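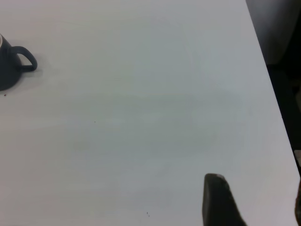 4.3 Stalls before the grasp. The fault that cost us the most trials was the least dramatic one. The arm stopped short of the object and stayed there until the time limit ran out, with no error raised. Our log calls this a stall. Earlier reports on the Jarkwood controller treat stalls as a side effect of clutter, and we doubt that account. In Figure 3a the only thing to pick up is a dark mug, with a wide stretch of bare white table between it and the visible finger, and nothing lies in that stretch bigger than a speck. If clutter were the cause, a layout like this one should be close to free of stalls. It was not. Of 639 trials with a single object on the table, 13 ended in a stall, and the rate did not go up when we added more objects.

The Jarkwood notes suggest a second cause, poor contrast between object and table. We find this hard to accept as well. A dark mug on a pale surface is as easy a case as most vision systems will ever get, and the detector's own score stayed high through every one of the 13 stalls. A high score tells us only that the detector was confident. It does not tell us that the planner made use of the result, and the logging tool as shipped does not record that step. Gündoğdu and Xavier added a line of code in May to write out each target the planner accepted. In the stalled trials the planner had refused the target over and over, each time on the grounds that the path ran too near the limit of the wrist joint.

That finding moves the blame but does not settle it. The limit in the settings file was tighter than the one given in the arm's manual, and we could not learn who had set it or why. Urio loosened it by 2 degrees and ran 500 further trials. Stalls became rarer, but they did not go away, and we would not call the change a fix. A looser limit may simply trade a silent stop for strain on the joint, a fault that would take far longer to show up.

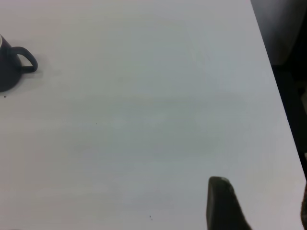

Figure 3. Wrist camera views (a, top; b, bottom) of the single-mug layout.

Could a longer time limit have rescued the stalled trials? The evidence is against it. We let two stalled trials run on well past the limit, and the planner went on refusing the same target for as long as we watched.

We are also wary of the success rates published for this controller. A stall raises no error, so a script that counts only errors and drops will miss it, and a trial that was never finished can fall out of the total altogether. Yurt reran our own summary that way and the stalls vanished from the table of results. We report them here as failures.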